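How Do You Teach a Robot to Pick Up a Kitchen Utensil?

You already know how to pick up a spoon. You learned as a baby, by grabbing and dropping things over and over! Robots can learn by copying, too.

At the Skakis lab, Zyanya Arellano and Dexter Crenshaw wanted a robot to help in the kitchen. So they held a gripper, a tool with two fingers that open and close, and did the job themselves while a camera on the tool recorded everything. They did it 175 times! Then a computer studied all those recordings and looked for patterns.

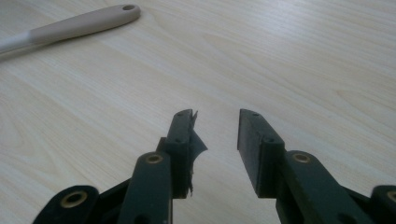 Next came the big test. The robot got 11 tries on its own, with the utensil in a new spot each time. It missed only two! Now the team wants to know if it can learn from fewer recordings. What would you teach it first?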